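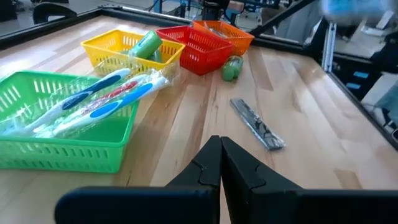

Why is the Clalavness site getting visits but no quote requests? The quote form sits at the bottom of a capabilities page that takes too long to scroll on a phone, and the page never states what sizes of job the shop will take.

September, 9.40 am

Notes on the Clalavness rebuild (precision turning and milling, small shop, wants more local work). Picking up from the content audit.

The old site has the whole machine list in one PDF. Search engines can read it but it has no headings and the file title is still "Untitled-2". Pulled the text out and split it into HTML pages, one each for turning, milling, grinding, inspection and finishing. That makes 5 service pages where there was one. Finishing is thin because they send plating out. Left it in for now with a line saying plating is subcontracted. Need the client to confirm the wording before it goes live.

Tolerances: the brochure and the old home page disagree. Have not published either. Placeholder text is in the template in square brackets so we can search for it later. Please don't fill it in from the brochure.

10.55 am

Form work. The old form had a required fax field. Removed. Also removed the drop-down of industries, as the inbox export shows most people left it on the first option. New form asks for name, email, phone, material, quantity and a drawing upload. STEP files were being rejected by the upload filter on the staging server – the MIME type comes through as generic binary. Changed the check to go by file extension as well as type, and put a size cap on it. PDF and DXF now upload as well. Tested 4 files, all arrived in the mailbox with the names intact.

Still to test: a file name with an apostrophe in it. That broke the Grendetti form last year and we only found out when a customer rang them.

1.15 pm

Local listings. The shop appears in 2 directories under the old street address. Submitted corrections to both. The map pin is in the right place but the category was "metal supplier", so I've asked the client to change it to machine shop from their own login. We don't have access and I would prefer we didn't.

Page titles rewritten with the service first, then the town, then the company name. Sukprasert did it the other way round on their site and the service gets chopped off in results. Kept descriptions short. No keyword lists in the footer – the previous agency had a paragraph of suburb names in grey on grey, now deleted.

2.50 pm

Speed. The home page slider was loading every slide at full resolution before showing the first one. Took the slider out and put in a single still with a text heading. Much quicker on the old test phone. The Zestolico theme also loads its own icon font for the sake of 2 icons, so I swapped those for inline SVG and dequeued the font. Check the contact page after the next theme update in case it comes back.

Colours: the client's blue fails contrast on the buttons with white text. Darkened it a little for buttons only and left the logo alone. Sent them a side-by-side.

4.20 pm

Redirects mapped from old URLs to new, all 301s. The old PDF address goes to the capabilities index. Staging is backed up and the robots file there still blocks crawling. It has to be changed at launch, and it's on the checklist in capitals.

Waiting on the client for: plating wording, tolerances, opening hours over the Christmas shutdown, and whether they still want the careers page.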